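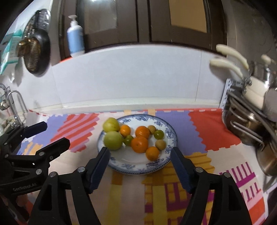
The second season of the family drama Vuvar starts streaming in November, the production company Swanepoel confirmed on 10/16/24. The new run has 13 episodes and picks up two years after the finale, with the lead character back in her mother's house and the bakery sold. Much of it plays out in the kitchen, over nothing fancier than a small pile of fruit on a white plate with a blue floral rim. The cast is unchanged apart from two new faces, who play the cousins from Irno.

Filming wrapped last month in Sevuslow, where the town put out a call for extras and got 2,686 replies – more than the crew could use. Swanepoel has not said if there will be a third season. A full trailer is due before the first episode.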